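**Gripper dropping blocks after we moved the arm – Prultden cell**

**railsplit_67**
ok so we moved the arm to the back rail last week, bolted the mounting plate straight to the extrusion. since then the pick height is off and it wont repeat. wooden cubes, two finger gripper, nothing fancy. first dozen picks fine then it starts closing high and the block slips out. re-taught the home position 2 times. no change

**dustcap**
Plate bolts. Check them again after it has been running a while. T-nuts in the rail creep if you didnt seat them square

**mo_grana**
disagree, creep would show up as a lean, not just height. I'd look at the payload setting first. did you re-enter the gripper weight after the move? ours lost it on a firmware reset, the Krawczyk cell did the same thing in January

**railsplit_67**
payload is still in there, checked. bolts felt tight but I did them by hand, no torque wrench

**dustcap**
"felt tight" lol. there you go

**mo_grana**
still not sold. how are the cables run? if the bundle is pulling on the wrist at full reach you get exactly this. we had ours zip tied too short, arm was fighting it every time it went out to the far corner. left more slack, gone

**usport_nights**
+1 cables. Also is the top level?? the rails can be dead flat and the tabletop still rocks. put a straightedge accross it before you re-teach anything, otherwise your teaching to a bad table

**railsplit_67**
table is flat, did that one already. cable could be it, it hangs in loops off the forearm but I never checked it at full stretch

**dustcap**
do the bolts first, takes five minutes. back them out one at a time, reseat the nut, snug all of them, then torque in a cross pattern. run 60 picks. if height still drifts then go chase cables

**mo_grana**
or do the cables first, takes one minute and no re-teach after

**railsplit_67**
ok did both, sorry mo. two of the nuts were sitting crooked. re-taught the pick from scratch, nearly 60 cycles in and no drops so far. going slow on the approach for now, will bump the speed up tomorow and post if it comes back

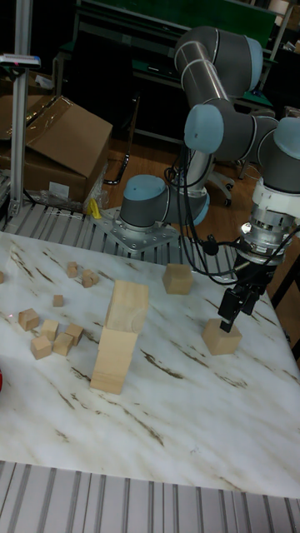
also does anyone have a torque number for these plate bolts, the manual just says "secure firmly"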